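The year I stopped working at the kitchen bench

Sep 16, 2023

My back gave out in June. I was reaching for the toaster, which is a humiliating way to go, and I spent the next two days on the lounge room floor looking at the underside of the coffee table (there is gum under there, and it isn't mine).

I'd been working from home for three years by then, and all of it at the kitchen bench. I had a stool. The stool had no back. My physio, Felicja Rutkowska, asked me to show her how I sat, and I did my best impression, and she said "Right" in the tone my mum uses about my haircuts.

So I started looking for a desk, and fell into a hole I'm still climbing out of.

Did you know people collect them? I didn't. There's a bloke in Grangate called Dennis Blackburn who has a shed full of old school and office desks, and he'll sell you one if he likes the sound of you over the phone. I drove up on a Saturday with my friend Freya, who owns a ute and has strong arms and stronger opinions. Dennis made us tea and walked us up and down the rows for two hours. He had a bank manager's desk with a leather top for $2,009. He had a little sloping thing from the Saltwood post office for $300, ink stains included, and I loved it so much I sat down at it and wouldn't get up.

"You can't put a laptop on that," said Freya. "It'll slide into your lap."

She was right, and I sulked most of the way home.

What I'd missed in all this swooning was the top. I'd been thinking about legs and drawers and little brass handles, when the bit you look at for eight hours a day is the surface. Sverre Magnusson, who makes furniture in a lane behind the Dawber bakery, put it to me pretty bluntly. Dark timber looks gorgeous in a shop and shows every crumb. Glass is freezing on the forearms in winter. Pale and plain is what he has at home, and what he'd sell his own kids.

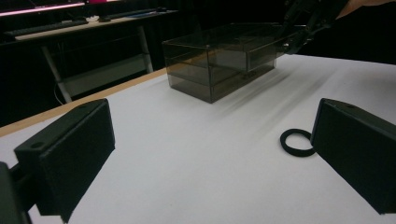

A plain white top, smooth and bright.

I resisted. White felt like a dentist's. But I borrowed an offcut from Sverre, laid it across two trestles in the spare room and gave it a week, and by day three I'd stopped squinting at my notes. The room seemed bigger too. My coffee mug left rings, and I wiped them off with my sleeve – try that on the bank manager's leather!

I ended up paying $439 for the finished thing, legs and all. It's 7 centimetres lower than the kitchen bench, and Felicja says that matters more than anything else I did. I bought a proper chair as well, second-hand, in a colour I can only call canteen orange.

I still think about the post office desk. Dennis rang last week to say it hasn't sold, and would I like him to hang on to it till Christmas. I've been measuring the hallway.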